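Bench notebook, Wednesday, before lunch

Spent the morning on the white table, mostly sorting out the bits drawer with Lilla (it was overdue!). The Vestov parts went in the top tray, the Pirard ones underneath, and everything without a label is in a box for Samer to argue with.

Then a few handovers, one side to the other. I like the black cylinder best for these – it's plain, it's easy to line up, and I can find it again in the drawer.

To do after lunch:

1. Wipe the table and put the cylinder back when finished. Yellow tips to yellow tips, cylinder between them, go slow.
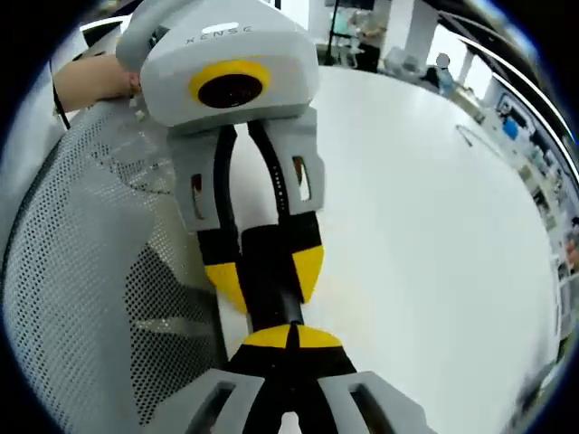
2. Ask Luuk where the other 2 trays went.

3. Order more labels, the 300 pack.

Comments

Samer: Half that box is mine, don't toss it.

Elspeth: Trays are under the window, sorry!

Contact Morven Nisbet, ext. 1574 | Back to top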